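**Jindcombe, December 14, 2022** – The small software team at Mirzaei has released the second version of Plekerura, its motion planner for two-armed robots, and people who have spent the autumn grumbling about slow starts and stiff elbows should find quite a lot in it to cheer them up.

Plekerura decides how a pair of arms gets from where it is to where it ought to be without the one knocking into the other. The first version, which came out in October, did this by planning for one arm, freezing the answer, and then asking the second arm to work around it. It was safe enough, but it made for a rather polite sort of robot, with one side forever waiting for the other to finish. The new version plans for both arms together and keeps on revising the plan while they move, so that if the left side is held up the right side can carry on with something useful in the meantime.

Jasper Jansen, who leads the planning work, said the change had been on his list from the very beginning and had been put off more often than he cared to remember. "We kept telling ourselves it was a winter job," he said, "and then winter came round and there were no excuses left. The maths was the pleasant part. Most of the time went on getting the planner to change its mind without the arms giving a little jerk each time it did so."

On the team's own test set of 200 reaching tasks, the average planning time has come down to 75 milliseconds, and Mr Jansen was glad to report that the longest waits have shrunk too, as those were what people wrote in to complain about. There are still 13 tasks in the set that the planner gives up on, nearly all of them involving a reach underneath something, and these are listed in the release notes for anyone who would like to have a go at them (and the team would be delighted to hear from you if you do!).

Fingers have been given more thought this time as well. Earlier, the planner treated a whole hand as one plump block, which kept it well clear of trouble but also kept it well clear of anything close to a flat surface. Each finger now has its own simple shape in the model, and users can set a separate clearance for the tips, so that a hand may come right up to a board or a table edge while the wrist and forearm keep a more generous distance. 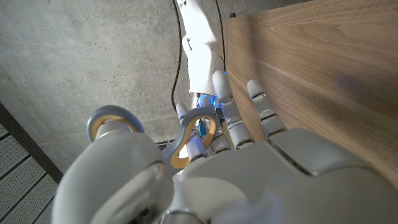
The clearance settings live in a plain text file that can be edited while the planner is running, and a change is picked up at the next replan. Mr Jansen advises starting with the values supplied and loosening them one at a time – he has learnt this, he says, the long way round.

Nokura, the viewer that comes with Plekerura, has been tidied up to match. It now draws the current plan and the one it replaced in different colours, and it can step backwards through a run, a feature that had been asked for many times over.

Settings files from the first version will still load, though the old one-arm-first mode is switched off unless asked for and will be dropped altogether in the next release. Upgrade instructions are in the release notes, and questions can be sent to the team at Jindcombe in the usual way.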